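Nellari Fabric Finger Pads — Replacement Set
For the Nellari two-finger hand gripper
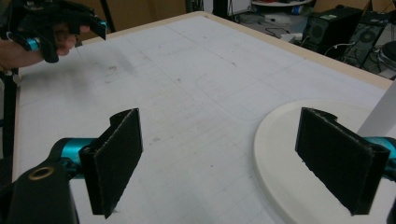 The pads are the part of a Nellari gripper that wears first. They take all the contact with plates, cups, boxes and table edges, and the fabric face goes long before the fingers or joints do. A replacement set brings the grip back to normal without sending the tool in for service.

Each set does one gripper. If you run grippers in pairs, order two sets and change both tools on the same day, so the left and right hands feel the same to the operator.

What's in the set
2 finger pads, black, fabric-faced
2 pad screws for each finger
1 hex key
1 alignment card

When to change them
Look at the lower and side edges of the pad first. Light specks along an edge mean the weave has started to open up. A bit of fraying there is cosmetic and you can keep working. Change the pads when the fray reaches the flat gripping face, when the backing shows through, or when a smooth plate starts to slide in a closed grip that used to hold it.

Shiny patches are usually grease from handling. Wipe the pad with a damp cloth, let it dry fully and try again before you order. Don't use solvent — it softens the glue under the fabric and the face will creep.

Fitting
Switch the gripper off and open the fingers all the way. Rest it on its back on a clean table.

Undo the two screws behind the old pad and lift the pad straight off. If it sticks, work it side to side by hand. Please don't lever it with a screwdriver, as the fingertip marks easily and a raised burr will tilt the new pad.

Clean the mounting face with a dry cloth. Sit the new pad on the finger with its folded edge to the back and the flat face pointing at the other finger. Start both screws by hand, then snug them up evenly. They only need to be finger tight plus a small turn with the key.

Repeat on the other side. Slip the alignment card between the pads and close the fingers slowly. The card should be held flat across its whole width. If it pivots or you can see light at one corner, loosen the screws on that side, let the pad settle against the card and tighten again.

Run the open and close check from the gripper menu before going back to work. New pads are a little thicker than worn ones, so the closed position will have moved. Skipping the check gives you wrong width readings.

Looking after them
Brush off crumbs and lint at the end of the day. Check the screws every 400 grips for the first week on a new set, then once a week after that. We do ours on Thursday mornings before the first session.

Keep the spare set in its bag. The fabric picks up dust in an open drawer and dusty pads slip.

While the pads are off, have a look at the coloured joint on each finger. It should turn freely with no gritty feel. The joint is sealed and doesn't want oil. If it feels rough, order the joint kit and leave the pads until that has been fitted.

Other pad types
Stirnance ribbed pads fit the same fingers and suit cartons and bagged goods. They are harder than the fabric type and will mark soft plastic.
Liltivex thin pads are for small parts. They need the 3 mm spacer, sold separately.
Van Acker pads use a different screw spacing and do not fit, even though they look very close in size.

Don't mix pad types on one gripper.

Ordering
Sold by the set and kept in stock. Opened sets can't be returned unless there is a fault with the fabric or the screws. For ten sets or more, ask for a quote through the contact page and include the colour of your finger joints — the older grey-jointed tools take a different pad.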